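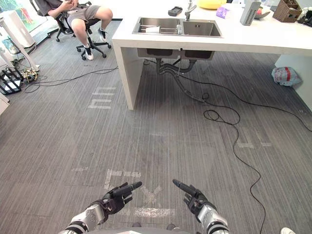

Figure 3. Kitchen work area used for the remote-control sessions, seen from the head camera.

4.2 Collection of demonstrations

All demonstrations in the Mahuika set were given by remote control. The operator wears a pair of tracked gloves, and the motion of each wrist is sent to the matching arm after a low-pass filter. Fingers are mapped joint by joint where this is possible. In our first version, which we call Tukley, we also tried to guide the arms by hand, with the motors set to a soft mode. Guiding by hand gives smooth arm paths, but one teacher can not easily move two arms and close the fingers at the same time. We therefore kept this way only for short single-arm motions, such as opening a door or pulling a handle.

Each operator completed a practice period before any data were stored. The practice period ended when the operator could finish 9 trials in a row without a reset. After this, the episodes were recorded in blocks, and the operator was free to stop between blocks.

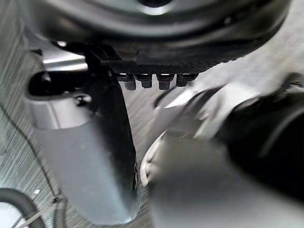

The wrist views are the main input for the last part of a reach, when the head camera often loses the contact point behind the hand. They are also the more difficult input for learning. In the view toward the floor, the two fingers take a large part of the picture and the carpet can be seen only on the left side and through a narrow gap between them, so the policy has few pixels that tell it where the arm is in the room. We did not crop the fixed parts of the hardware from these views. In an early test the cropping made the grasp error larger - we believe that the policy uses the edge of the fingers as a reference.

The head and wrist streams are stored together with the joint positions and the glove signals. The streams do not start at exactly the same moment, and we align them afterwards by their time stamps. Episodes in which one stream has a gap of more than 133 ms were removed. After this step, 3181 episodes remained for training.
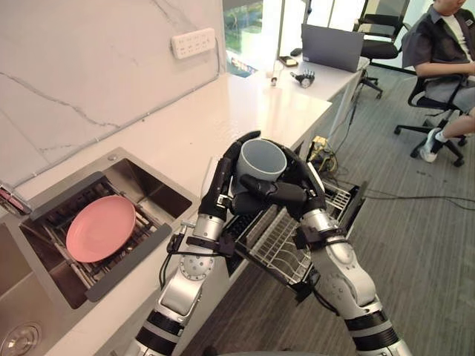 For tasks with two hands, the order of contact has a strong effect on the quality of the demonstration. If the operator closes both hands together, a small error in one wrist turns the object before the grip is stable. We asked the operators to close one hand first, wait until it was still, and then bring the second. This instruction made the episodes a little longer, but the difference between operators became smaller. The labels for the order of contact were added by Jui-lin Chien with the Selel tool and were not corrected later.
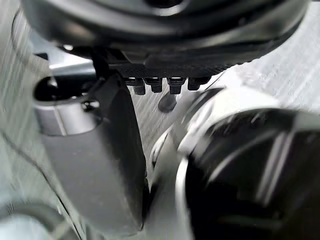 We do not use force signals in this work. The operator judges the contact only from the video, and some demonstrations contain a short second closing of the fingers after the first one. We kept these episodes, as the same behavior is useful for the robot when the first closing is too weak. The policy was trained with up to 1000 episodes per task, and the remaining ones were held for the comparison with the Pravard baseline in Section 5.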